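Subject: Re: [plostcombe-table] Baskets and cloths for the bread table

Posted to the list 8/23/24

Thanks for the reply on the baskets. I have put my answers under your points, and then the list of how we set the table, which two people asked for off-list. It's long, so skip to the numbered part if that is all you want.

> We have the bread table at the Plostcombe supper this time and
> I would like to get it right. Last February we used the flat
> trays and the rolls slid off every time somebody bumped a leg.
> Are the oval baskets better? I've also heard they shed bits
> into the bread.

The oval ones are better for long rolls. A round basket of the same width makes you stand the rolls on end or lay them across the top, and then the first person to reach in knocks out a second one. In the oval you can lay them at a slant and they stay where they are. As for shedding, ours did it for the first month and then stopped. I took a stiff dry brush to the inside over the sink before we used them and that got most of it. Don't soak them. I soaked one and the rim came up in a wave and never went back down.

> Brolotier has a set for less than the Greltel ones. Has anyone
> bought from them?

I have not. Ours are Greltel, and I've had no trouble except for the one I soaked. If you order the Brolotier set, please post how tall the sides are. The web page gives the length and leaves out the height, and with a long roll the height is what you need to know. Too low and the end of the roll hangs out over the cloth.

> Do you line them? And what do you put underneath?

We line them for anything with seeds, sugar or a soft bottom. For a crusty roll I leave the basket bare. A napkin under a warm roll holds the steam in and the crust goes leathery in half an hour. Underneath we use a light gray cloth, the heavier weight with a linen look. White shows every crumb and every coffee ring. The gray hides a good deal of it, and reddish-brown wicker looks nice on it.

Now the list. Do it in this order and you won't have to lift anything twice.

1. Wipe the table and let it dry before the cloth goes on. Our tables have a strip along the underside that stains, so run a rag under there too.

2. Put the cloth on and pull it from the corners. Let it hang over the front edge and leave the corner as a soft fold. We used to pin the corners, and somebody always caught a sleeve on a pin. If it has creases from the closet, a damp hand and five minutes will take out most of them.

3. Set the basket toward the back of the table and leave the front open. People put down plates, cups and phones while they wait, and they will do it whether you leave room or not. A basket at the front gets pushed.

4. Fill it. Lay the first roll on a slant, one end down near the front rim and the other end resting up against the back wall of the basket. The rest follow the same slant. Hold each roll by the middle so the crust doesn't crack at the tip.
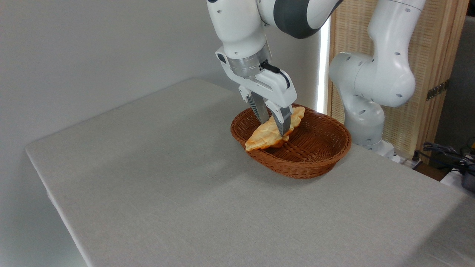
5. Put the butter and knives on the side people reach last. If the butter comes first, the line stops there while everyone looks for bread.

6. Keep the refills in their paper bags, open at the top, under the table or on a cart behind it. Top up when the basket is half down. A full basket of fresh rolls dumped over old ones means the old ones never get eaten.

7. At the end, shake the basket out upside down, brush it, and leave it out overnight before it goes in the closet – ours came out smelling of mildew the one time we skipped that.

For amounts, I would plan on 2 rolls a head if there is soup and fewer if there is not. One oval basket holds 10 of the long ones without stacking.

One question back to the list. Our spare cloth has picked up a butter stain that has been through the wash already. I tried dish soap and it got lighter but it's still there. The store in Nel sells a powder for it, but I don't want to fade the gray. If you have used anything on a gray cloth that left the color alone, please post it here so the others can see it too.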